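**Keeping metal bins and trays clean**

At home I keep toys, clothespins and small tools in metal bins. To wash one, I mix 200 ml of white vinegar in a bucket of warm water, wipe with a soft cloth, then rinse and dry at once. Steel wool I do not use, it leaves new scratches for the dirt. 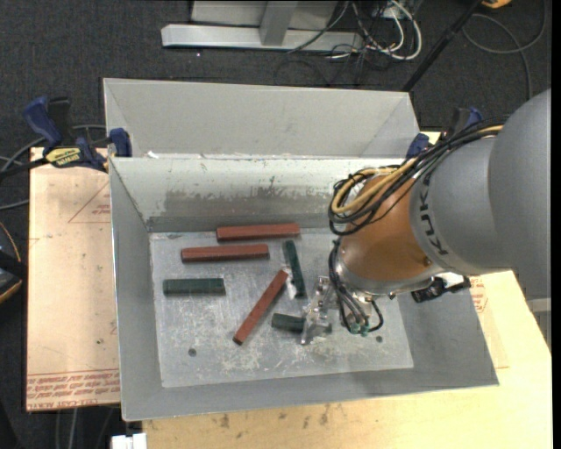 Nhung Đỗ wrote to me that vinegar did nothing for her old grease, and that baking soda paste, left for one hour, was much better. I tried it on a baking tray and I agree.

For rust in the corners, rub with half a lemon and salt. Please wear gloves.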